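Household Economics, Unit 6: Small Costs and Why We Ignore Them
Instructor: Morenike Aliyu

Read the Wiltholm chapter before class. It is short, and the author is fond of footnotes, so bring patience.

Last time we ended on sunk costs and Tamunoemi Garba's gym membership, which he has kindly agreed we may stop discussing. Today's subject is the price so small that people change their behavior to avoid it, then spend ten times as much on something else before they reach the car.

Terms you will need

Salience: how much a cost gets noticed. A fee at the register is salient. The same fee folded into the price of bread might as well be on the moon.

Default: what you get if you say nothing. Most of us say nothing most of the time.

Loss framing: a charge feels worse than a missed discount of the same size. Your wallet can't tell the difference. You can, and you're wrong.
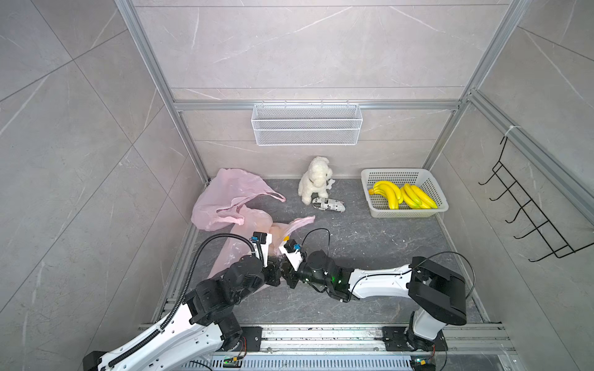
Now the Virkness problem. A town has two grocery stores. One charges 3 cents for a bag; the other gives 3 cents back to anyone who brings their own. Work out what each shopper pays over 42 trips, with and without a bag from home. Assume both stores started with the same shelf prices. Then explain why the first store gets all the angry letters.
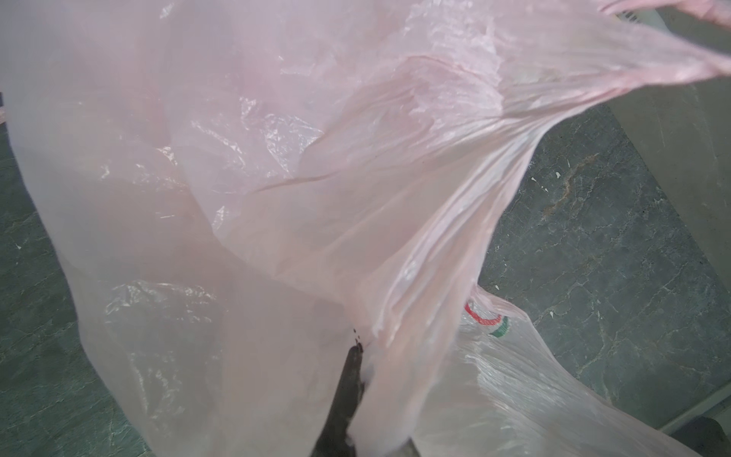
Fig. 2. Thin pink plastic bag, creased, with one handle pulled tight.

A free bag has a cost too, of course. The store buys it and the shopper pays for it somewhere in the price of eggs. Economists call this bundling. My mother called it "nothing's free," and she got there without a graph.

For discussion: does a fee still work once people are used to it? Ishida says it fades. Cindmont says it doesn't, at greater length. Pick a side and defend it in one page. Two pages will be read with less affection.

Problem set 6 is due at the start of class. "Start" has its usual meaning.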